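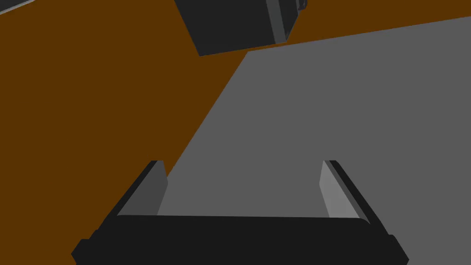 Simulated view from just behind the gripper, fingers open over the grey surface.

Robot Cell Open Day: Frequently Asked Questions

These questions come up before and after each open day at the Marnora automation workshop. The page covers the visit itself, the demonstration programme and the technical background to it. It is reviewed every July, when the programme for the coming season is fixed.

THE VISIT

What does the open day consist of?

There are two parts. The first takes place in the simulation room, where visitors see a pick-and-place task planned and run on a computer model of the cell. The second takes place on the cell floor, where the same task is run on the physical arm. The simulation session always comes first. Questions about speed, reach and safety are much easier to answer once people have seen the task from the gripper's point of view.

How long does it last?

Allow three hours. The simulation session takes an hour, the floor session slightly less, and the rest is taken up by the safety talk, changeover and time at the consoles.

When do the sessions start?

The doors open at 9.30 am and the first safety talk is at 9.45 am. An afternoon session starts at 1.30 pm. Latecomers can join the simulation room at any point but cannot go onto the cell floor without having heard the safety talk.

Do I need to book?

Yes, for the cell floor. The simulation room can be visited without a booking as long as there are seats. Places on the floor are released at the start of the month in which the open day is held. If a session is full, the booking page offers a waiting list for that session only; you will not be moved automatically to the other one.

How many people came last year?

389, over both sessions. That figure includes school groups.

Can children attend?

Children of any age may visit the simulation room with an adult. The lower age limit for the cell floor is 12. School groups should use the group form and name one adult in charge for each session.

What should I wear?

Closed, flat shoes. Loose scarves and lanyards must be taken off before entering the cell floor. Safety glasses are supplied and fit over ordinary glasses.

Is the building step-free?

The simulation room and the viewing line on the cell floor are step-free from the main entrance. The mezzanine is reached by stairs only. Everything shown from the mezzanine can also be seen from the viewing line, at a lower angle.

THE SIMULATION SESSION

What software is used?

The cell model runs in Skiltis, which is our in-house simulation package. It contains a physics engine, a renderer and an interface to the motion planner. The planner is the same one that drives the physical arm, and it receives its commands in the same format in both cases.

Why does the simulated scene look so plain?

The surfaces are untextured on purpose. The brown ground plane has no grain and the grey surface has no markings, and both are rendered in a single even colour. Texture costs rendering time and adds nothing to the physics, which works from geometry, mass and friction. Where a task depends on a camera recognising something, a textured version of the scene is loaded instead. The demonstration task takes object positions directly from the simulator and has no need of it.

Which viewpoint are we shown?

Mostly the one used at the top of this page, looking out past the fingers from just behind the working end. Operators call it the wrist view. An overview from a fixed point in the room is shown beside it on the second screen. The wrist view is the more useful of the two for judging approach and finger clearance. The overview is better for seeing where the elbow of the arm is going.

Why are objects sometimes only partly in the wrist view?

The virtual camera has a fixed field of view and is aimed at the region the fingers will enter. Anything further off may be partly outside the image, as the dark box near the top of the picture is. The planner is unaffected. It holds a full model of the scene and does not work from what is on the screen.

What type of gripper is modelled?

A parallel-jaw gripper with two fingers. The body is modelled as a wide, near-black bar with chamfered ends. In this type the fingers move towards and away from each other along one line, and the part is held by force and friction between the inner faces. It suits blocks, small boxes and most things with two opposite flat sides. It is a poor choice for sheets and bags.

The inner faces of the two fingers are different shades of grey. Are they different materials?

No. Both fingers are assigned the same material in the model. The right inner face catches more light at that angle and so renders lighter. Contact settings are stored separately from colour, and changing one has no effect on the other.

Can visitors control the simulated gripper?

Yes, in the last part of the session. Each console has a jog controller and a reset button. Jogging moves the gripper along one axis at a time. There is no way to damage anything, and visitors are encouraged to drive the fingers into the surface at least once to see how the contact is reported.

How accurate is the simulation?

It depends on what is being asked of it. Joint positions and clearances agree closely with the physical arm. Contact is harder. Slip, bounce and the small rotation of a part as the fingers close are all sensitive to friction values, and those values are estimates – the measured ones vary with dust, wear and humidity. We treat a grasp that succeeds in simulation as worth trying, and nothing more than that.

How many runs are done before a task goes onto the physical arm?

For the demonstration task, 2,000. Each run starts with the part in a slightly different position and with friction drawn from a range. The failures are sorted by cause and replayed in the session. Some visitors find this the dullest part of the day, but it is the closest to what the engineers spend their time on.

THE CELL FLOOR

What happens in the physical demonstration?

The arm runs the task visitors have just seen in the simulation room. The first cycle is run at reduced speed with commentary, followed by cycles at normal working speed without commentary. The console at the viewing line shows the commanded and measured joint positions, with the difference between them plotted underneath.

Who built the cell?

The guarding, interlocks and control cabinet were installed by Volteck. The fixtures and gripper fingers were made in our own workshop. Day-to-day programming is done by the Siddiqui group, whose members also run the open day sessions.

Does the real arm do exactly what the simulated one did?

The planned path is the same. The executed path differs slightly because the joints have compliance and the controller has a small tracking error. The difference can be seen on the plot but is hard to see by eye. The outcome of a grasp can differ more than the path does, for the reasons given under accuracy.

What happens if a demonstration fails?

The arm stops, the fault is read out from the log, and the cycle is restarted. Failed cycles are left in the programme. If the fault is one that needs the guard to be opened, the group moves back to the simulation room and the floor session resumes when the cell has been reset.

Can visitors control the physical arm?

No. Jogging the physical arm requires operator training on this cell. Experience on other makes of robot does not count towards it.

How loud is it?

Normal conversation is possible at the viewing line. The compressor is in a separate room and may be heard starting up. Ear protection is available on request.

PHOTOGRAPHY AND MATERIALS

May I take photographs?

Yes, in both rooms, without flash on the cell floor. Please do not photograph the cabinet when it is open or any screen showing login details. Tripods block the viewing line and must be left at the entrance.

Can I have a copy of the scene file?

Teachers and students can request the demonstration scene by using the contact form. The file contains the gripper model and the plain scene geometry, without the planner. A short text file listing the friction ranges is supplied with it.

Are the slides available?

They are placed on the website after the open day. The slides from earlier years stay there too, although the instructions in them may refer to older versions of the software and should not be followed on a current installation.

Is there a recording for people who cannot attend?

The simulation session is recorded from the presenter's screen, with sound. The floor session is not recorded. Questions sent in by people who have watched the recording are answered by the programming group and, where they are of general use, added to this page.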